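**Does training nav agents in simulated rooms carry over at all?**

Zlata Dovhaniuk, December 6, 2018

I've got a depth-free agent learning "go to the bed" in rendered bedrooms. It hit the goal in 1,043 of 1,147 test episodes, but all in sim. Is that worth writing up, or do I need a real robot first?

**garkari_fan**

Write it up! Plenty of people publish sim only. Just say so in the title.

**Otel**

Depends how you split your rooms. If your test episodes reuse training layouts, that number doesn't mean much. I held out 15 rooms completely and my score dropped like a rock (ouch).
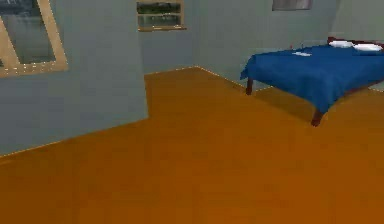

Also try randomizing wall and floor textures. I ran 400 extra episodes that way and found my agent had mostly been chasing blanket color. What's your step limit, by the way?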